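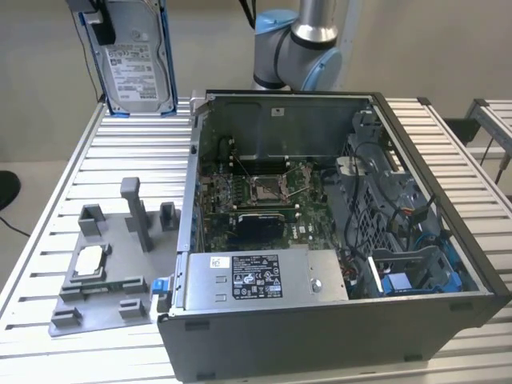
Lumbantobing

Chapter 4
What's Inside the Box

I put off opening my first computer for years, and then one August I finally did it and felt silly for waiting. So let's open one together! Lay the tower on its side, take the panel off and just look for a while. Find the power supply first – it's the big silver block with the label full of tiny print. The green board is the motherboard.

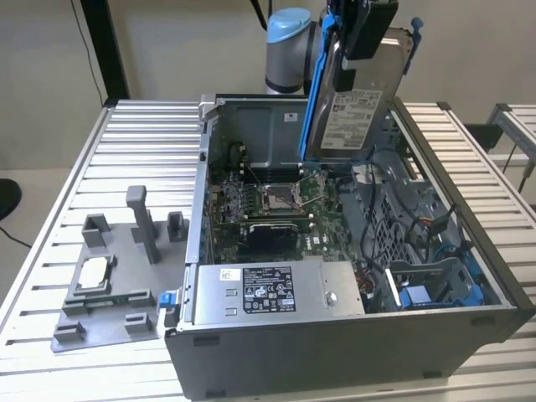 Drives come next, and I'm fond of them. Many desktops keep theirs in a plastic carrier, often blue, with a tab to squeeze. Before you pull one, unplug its 2 cables and write down where each one went.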